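Zokby empieza a repartir bolsas de malla para la ropa delicada en sus lavanderías

La cadena de lavanderías de autoservicio Zokby ofrecerá desde este martes bolsas de malla con cremallera en sus siete locales de Kallville. Los clientes podrán llevarse una en préstamo al pagar el lavado y devolverla al terminar, o comprarla en el mostrador.

La medida llega después de un año con muchas averías. Según la empresa, en ese tiempo se registraron 819 avisos por prendas pequeñas atascadas en las gomas de las puertas, en los filtros o en los desagües. Los calcetines y la ropa interior encabezan la lista, seguidos de los tirantes sueltos y los aros de sujetador. El local de la calle del Molino, el más antiguo, tuvo que cerrar dos tardes en diciembre para cambiar una bomba.

«Hay gente que mete una camiseta fina con unos vaqueros y una toalla, y luego viene a enseñarnos el agujero», explica Eino Laitinen, responsable de los locales. «Con la bolsa la prenda va aparte aunque esté en el mismo tambor».

La primera remesa es de 1.000 bolsas y la suministra Tandik, un distribuidor de artículos para el hogar. Se eligió un modelo blanco. La empresa descartó las bolsas de cordón porque en las pruebas se abrían durante el centrifugado.

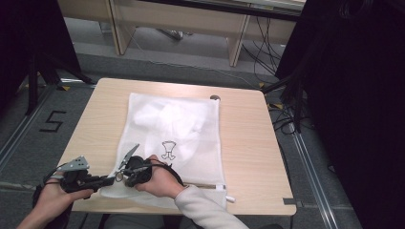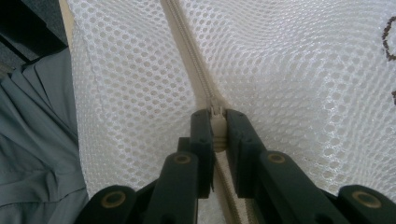
Arriba, una prenda blanca dentro de la bolsa de malla, sobre una mesa; abajo, detalle de la cremallera de color crema.

En cada local se colgará un cartel con las instrucciones. La bolsa no debe llenarse más allá de dos tercios, para que el agua y el detergente circulen bien. Conviene abrochar los corchetes y poner del revés las prendas con estampado. La cremallera ha de quedar cerrada hasta el final, y el tirador, recogido bajo la goma si el modelo la tiene. Zokby recomienda un programa corto, con agua fría y centrifugado suave. No aconseja meter las bolsas en la secadora a temperatura alta.

El préstamo será gratuito, con una fianza que se devuelve en la misma máquina de monedas. Las bolsas devueltas se lavarán al cierre y volverán a las estanterías por la mañana. Las que tengan la malla rota o la cremallera dañada se retirarán. Laitinen calcula que habrá que reponer unas 47 al mes, aunque admite que es una previsión hecha a ojo.

El local de la avenida de la Estación será el primero en tenerlas, desde las ocho de la mañana. Los otros seis las recibirán a lo largo de la semana, según vaya pasando el furgón de reparto. El taller de arreglos Ververidis, que comparte entrada con la lavandería de la plaza del Mercado, se encargará de coser las costuras que se abran.

Los precios del lavado y del secado no cambian. Tampoco el horario, salvo en la calle del Molino, que seguirá cerrando una hora antes hasta que acabe la obra de la acera.

Comentarios (4)

Marisa_K
¿Se pueden llevar bolsas de casa? Yo tengo tres y no me hace falta otra.

pepe.losada
Me parece bien. En diciembre perdí una tarde entera con la lavadora parada y mi ropa dentro.

Lavanda22
Lo de la fianza en la máquina de monedas a ver cómo sale, porque la de la plaza del Mercado se traga la mitad de las que echo.

Tomás R.
Marisa, yo pregunté en el mostrador y me dijeron que sí, siempre que cierren con cremallera.

Contacto | Publicidad | Aviso legal | © Noticias de Kallville. Todos los derechos reservados. | Volver arriba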